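Articles > Interiors > Opinion

Acoustics should be specified before paint

2019-12-15

Most restaurant fit-outs are still planned in the wrong order. The client picks a palette, the palette decides the floor and the walls, and sound is dealt with after the first complaints arrive. By then the budget has gone.

The usual finish schedule makes this worse. Polished concrete, bare brick, large panes of glass and an exposed ceiling all reflect sound. Put them in one room and each table has to talk over the next. Staff repeat orders. Background music is turned up to cover the noise and adds to it.

I looked at two dining rooms in October, both fitted out by Romik. The first seats 53 and has a hard floor, a hard ceiling and one upholstered bench. The second, Trunetti, seats 23 and has lined curtains on the street side and felt panels under the tables. Conversation at Trunetti was easy with every seat taken. The larger room was tiring when half full.

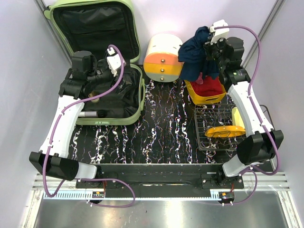 The common objection is cost. Felt fixed to the underside of a table is cheap, can be done between services and is not seen by the guest. Ceiling panels cost more, but if they are drawn in at the start they can share fixings with the lighting track. Fitted later, they need a second set of fixings and usually a night of lost trade.

The other objection is cleaning, and it is a fair one. Fabric near an open kitchen takes up grease. I would keep soft finishes 2 metres clear of the pass and use perforated metal over mineral wool there - it wipes down, and it takes paint.

My suggestion is a small change to the paperwork. The finish schedule should carry a column for absorption next to the column for colour, filled in before samples are ordered. Gaber already issues its schedules in this form.

Comments (2)

Omolara Igwe: We put felt under our tables last year. It works, but use screws. The adhesive let go within months.

Abdelkrim Ait Brahim: Curtains need a fire certificate in a public dining room. Worth adding to your extra column.

Contact | Copyright Pandance | Back to top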